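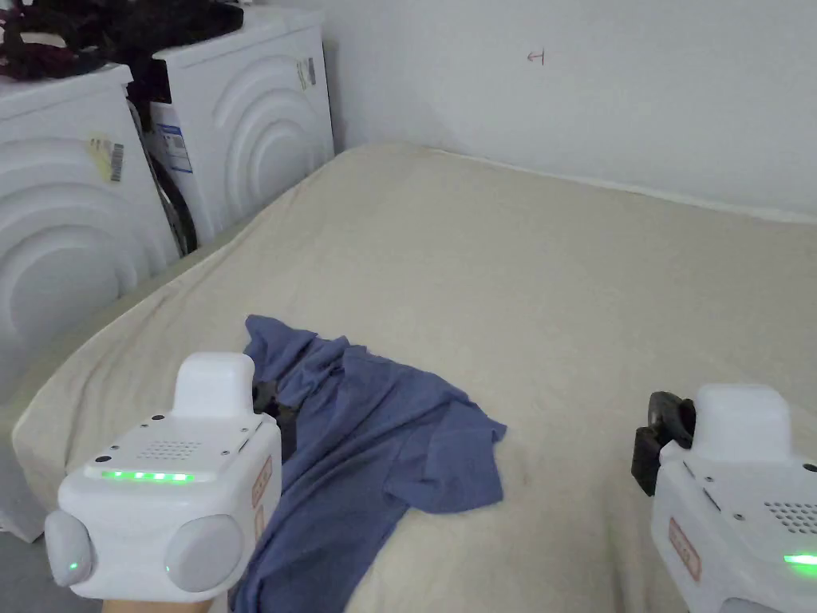
Both grippers over the mattress, green lights on.

Pair number 5 is set up and I'm far too pleased about it! We use these handheld grippers for the Pivesau folding work, and most of the job is looking after the black jaws. I wipe the pads, nip up the screws (gently, it's only plastic) and then go straight to a T-shirt, as thin cotton shows up a lazy jaw faster than any gauge I own. 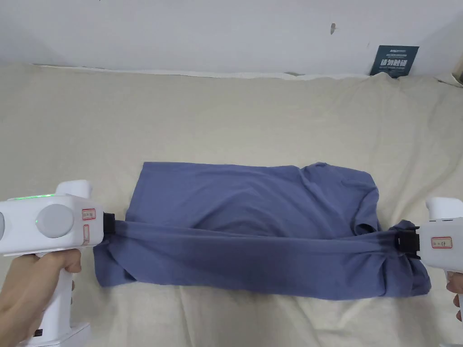 A good firm pull between the two jaws.

Pulling a strip of cloth tight is my favourite check. If one side lets go early, I back its jaw off and start again. My log for the old Sodska pair stopped at 983 folds, and I'd love this one to get to 991, just to beat it. Next up is a proper stand for them, and I've got 8 ideas already, most of them daft.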